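**Recreation Services opens winter intramural sign-ups**

Registration for the winter intramural season opens in December at the Zaltach Recreation Center. Students, faculty and staff with a current campus ID may join, and graduate students on reduced enrollment are eligible for the first time.

Sports offered this winter are floor hockey, indoor soccer, badminton doubles and wallyball. Last winter's program drew 479 participants, and the department has added a second floor hockey division to shorten the wait list. Space is limited to 88 teams across all sports. Team captains must complete the online rules quiz before a roster can be approved.

"The second division will allow newer players to compete against teams at their own level," said Lụa Châu, coordinator of intramural sports. "Students who do not have a team should register as free agents, and staff will place them before the first week of play."

Floor hockey and indoor soccer games will be held in the Triệu Gymnasium between 6 p.m. and 10:30 p.m. Badminton will move to the upper courts at Clirnetti Hall, with wallyball remaining on courts 3 and 4 at Zaltach. Teams that forfeit two games will be removed from the schedule and will lose their deposit of $31.

Officials are also needed for floor hockey and indoor soccer. No experience is required, but applicants must attend both paid training sessions. Applications are accepted at the intramural office, Room 2052, until the close of registration.

Sticks, goggles and pinnies may be checked out at the equipment desk with a campus ID. Players who bring their own sticks must have them inspected before their first game.

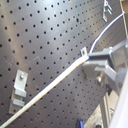 *Metal pegboard with a mounted bracket. (Recreation Services)*

Playoff brackets will be posted outside the intramural office and on the Brimuvico scheduling page after the final week of regular play. Questions about eligibility should be directed to the intramural office during business hours.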